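How to Tidy a Room That Has to Be Everything

Posted Wed 16 February

If you sleep, eat, work and have people over in the same four walls, you already know how it goes. You clear the sofa and the pile moves to the bed, and then at eleven at night you want to go to sleep, so it moves back to the sofa again. I lived in 217 square feet for longer than I planned to, and I must have carried the same armful of sweaters back and forth across that room a couple of hundred times before I sat down and worked out an order for doing things. I've been using that order ever since, even now that I have a door between me and my bed (luxury!), and I still think it's the best way to tackle a combined bedroom and living room on an ordinary weekday evening.

You'll need one trash bag, one basket or box with handles, and a damp cloth. I use a Bastico basket I've had for years, but a cardboard box is every bit as good. Put some music on if you like it. I can't do this in silence.

Start at the table

I know it's tempting to make the bed first, and I'm not going to tell you off if you do. But the low table in front of the sofa is where everybody puts things down, and it's also the place where you'll want to sort things later on, so it pays to get it working for you early. Sweep your eyes over it once and pick up anything that has tipped over or rolled. Drinks, wrappers, containers lying on their sides, gadgets that have been set down flat and forgotten. Anything with food or drink in it goes to the kitchen, anything finished goes in the bag, and the rest goes in the basket for now. Don't stop to find homes for things yet.

Then look under the edge of the table too. Shoes and bits of clothing love it down there, and you won't see them from the sofa side.
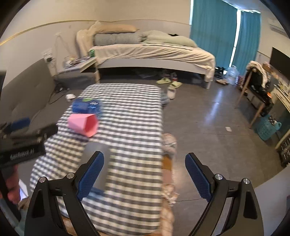
Aoife Gallagher wrote in after the first version of this page to say that she takes the tablecloth off altogether, shakes it out of the window and puts it back before anything else gets touched, and that a checked cloth is the best thing she ever bought because you can line everything up with the squares. I tried it and she's right about the shaking. Crumbs hide in a checked pattern far better than you'd think. I'm less faithful about the lining up, but it does look nice for an hour or two.

While you're at this end of the room, glance across the floor for stray paper. Cards, receipts, tags, that sort of thing. A smooth floor shows them up nicely and it takes half a minute.

Then the sofa, and the cords

Sofas in rooms like this collect two kinds of thing, soft and stringy. Soft is easy. Used tissues go in the bag, clothes go over your arm, cushions get a thump.

Stringy takes a little more patience. A charging cable that comes down from the wall outlet and loops all over the seat cushion will make a freshly cleared sofa look as if you never started. Unplug it if you aren't charging anything, wind it loosely around your hand (loosely, please, I've ruined more than one by pulling it tight) and tuck it into a pouch or a drawer. If you charge your phone there every night, keep the cable plugged in and drape the spare length over the arm of the sofa, where it won't get sat on. Cables hanging down the wall from a box higher up are a job for another day. I tied mine together with a strip of fabric and left it at that.

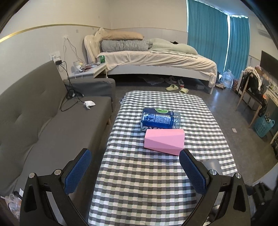 The nightstand

Give this one a strict limit. My own rule is a lamp or a book, something to drink out of, and one small dish for everything tiny. Cans go out tonight, and so do cups, even the one you're sure you'll want again at bedtime. Papers and little packets go in the basket with the rest. A quick wipe with the damp cloth and you can move along.

The bed

Deal with whatever is lying on top of the duvet first. Dark clothes especially have a way of getting folded into the bedding and then turning up in October when you change to the heavy set. Pull the bottom sheet straight, shake the duvet once from the foot end, and stack the pillows with the bigger one behind. Bags that lean against the headboard can go on a hook.

Shoes

I allow two pairs under the bed, side by side with the toes facing out, and everything else goes by the door. Plastic bags on the floor get opened, emptied and folded up, or they'll still be there next week with something mysterious in the bottom.

Back to the basket

Now sit down on your nice clear sofa, put the basket on the table, and go through it one thing at a time. I usually find nine or ten objects in there that live nowhere at all. Give each of them a place tonight, even if it's a silly place, and write it on a scrap of paper if you tend to forget. Mine says "scissors, blue mug."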